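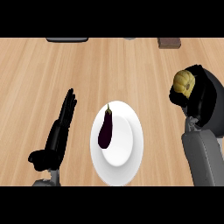 Reply from Tavenham support: Thanks for the log! The drift you're describing on the right hand is nearly always the glove calibration going stale between demos. Please re-zero both hands with the fingers straight, then record 4 more and send us the episode numbers.

Update, 3 pm
Re-zeroed and re-recorded. What a difference! The squash stays in the right grip all the way over to the plate now - no more thumb creeping open at step 800. I'm teleoperating in the sim at full speed again and it feels great.

One thing left. Episode 367 still stops saving at step 2000, before I've let go of the squash. Is that the Plekthorpe recorder's default cap? I couldn't find it in the settings.

Reply from Tavenham support: Yes, that's the cap! Raise max_steps in the task file, restart the recorder and delete 367 before you train.

Status: waiting on customer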